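Rulirham Centre — Workroom Safety Inspection
Room: Gestelley Room, ground floor
Inspected by: Dede Quaye
Date of inspection: Mar 22, 2025
Form 29, to be kept with the room log

1. Long yellow table
Legs level, feet in contact with floor: satisfactory
Edges free of splinters and sharp corners: satisfactory
Comment: One leg bolt was tightened during the inspection. Users are reminded that the table is rated for 200 kg, evenly spread.

2. Carpet
Seams flat, no lifted edges: satisfactory
Walkway kept to full width: attention required
Comment: Cables must not be left hanging or lying where a person may catch a foot. Cable covers have been ordered from Perkier.

3. Large shells and covers
Stable when placed on the table: attention required
Free of cracks: satisfactory
Comment: Large curved pieces are to be laid flat or held firmly while work is done. They are not to be left leaning — a shell that slides off the table may injure a foot.

4. Fasteners and fittings
Recessed fasteners seated: satisfactory
Small screws stored in a closed tray: not met
Comment: Agbeko trays are to be used from now on. Loose screws are to be picked up before the carpet is vacuumed.

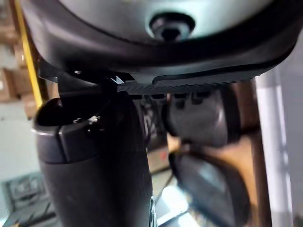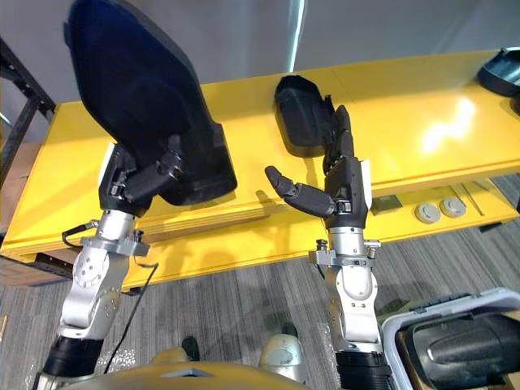
Who may sign off an item marked "attention required"?
The room supervisor signs it off once the work has been done and checked. The person who carried out the work may not sign for it.

5. Lighting and exits
Light over the table even and free of flicker: satisfactory
Exit door opens fully: satisfactory
Comment: The door closer is slow and should be adjusted before August.

6. First aid and fire
First aid kit sealed and in date: satisfactory
Extinguisher tag current: satisfactory
Comment: None.

Follow-up
Items 2, 3 and 4 are to be corrected within 7 days. Any single repair costing more than $4000 requires written approval from the Centre office before work is started. The completed form is to be returned to the office and a copy posted inside the door.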